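## 3. Laying out the table set

The Dizon play kitchen set is used on any flat white or light top. Keep small pieces where you can see them.

1. Wipe the tabletop and let it dry. Put the toaster oven on the right, door clear, and the large oval plate toward the back.
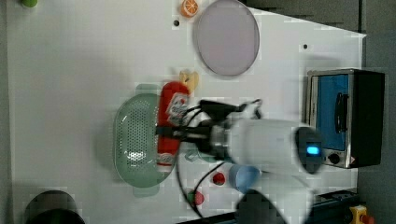
Zunico asked whether the oven can go on the left for left-handed players. It can. Swap the plates over as well.

2. Set out the green dishes and the blue bowl near the front edge, then add the food.

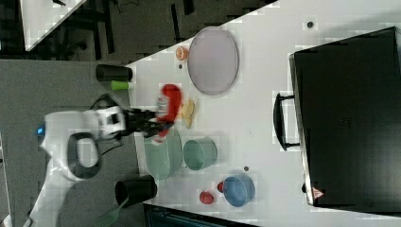
3. Check the soft pieces. The ketchup bottle is plush with a stitched label, so spot clean it only. 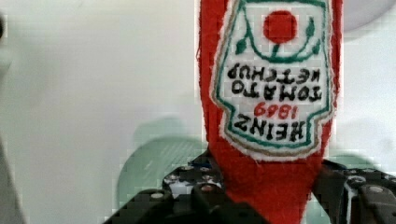 Use a damp cloth and mild soap, and do not put soft pieces in a washing machine or dryer.

**Caution:** Do not plug in or heat any part of the set.

4. Finish with the small food.

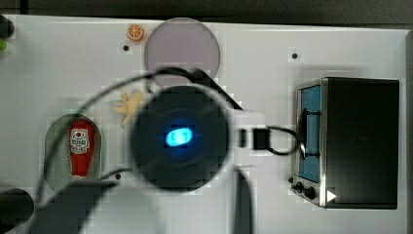 Small pieces are the first to go missing, so store them in the Flasham pouch after play. Before then, keep them toward the back of the table, as with the orange slice by the round disc. Replacement pouches come in packs of 6.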